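Sorting wrapped toothbrushes for hygiene kits: by color or just by count?
Board: Donation Drives & Kit Packing

jaruwan_s
December 19, 2023
Hi all! We're putting together hygiene kits for the February handout and the toothbrushes came in all mixed up, every color, each one in its own crinkly wrapper. 237 kits to fill. I want to sort them into bins first so families don't get four of the same color and then fight over whose is whose (I have kids, I know). Is that crazy?
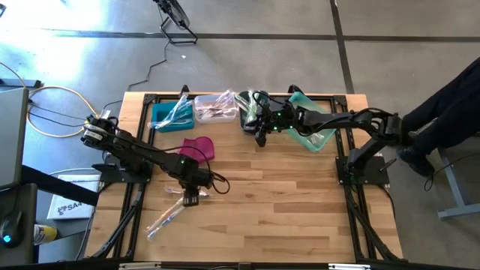

Bins along the back of the bench, brushes up front

Damian Bachmann
Not crazy but it's a lot of handling for something that ends up in a ziplock. I'd grab 5 at random per kit and move on with my life.

holroyd_carol
Disagree with Damian. We did random one year and a lady came back with a bag of all greens, very nice about it, but still. Sort them. My only gripe is your bins, those wrappers are so slippery and long that they ride up over the sides. Deeper bins or lay them all flat the same way.

jaruwan_s
Ha, yes Carol, they do stick out! The teal bin is the worst for it. Closer look at the kind of thing we've got:
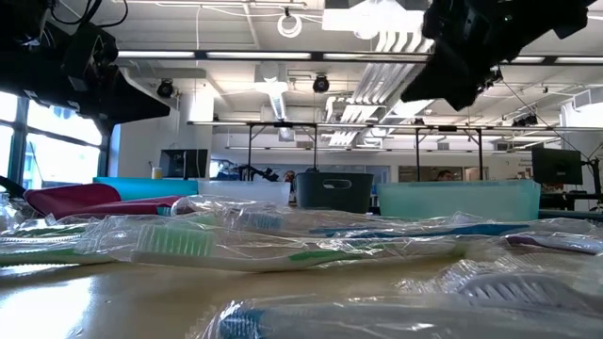 Green and white one in the middle, blue one behind it

TudorO
Oh those wrappers. The glare makes it hard to tell a dark blue from a purple, I'd turn the table away from the window if you can. Also check the seams while you sort. We tossed 10 out of our last box because the film had split.

Damian Bachmann
OK the seam check is a fair point, I'll give you that. Still think color is overkill.

holroyd_carol
You're handling them anyway if you check seams, Damian!! Might as well drop them in the right bin.

Howard T
What are you doing with the odd colors? The gray one, for instance. I'd use the big mint bin for anything that doesn't have a home.

jaruwan_s
Good idea Howard, mint bin is the misc bin now. And I'll see about the window, thanks Tudor.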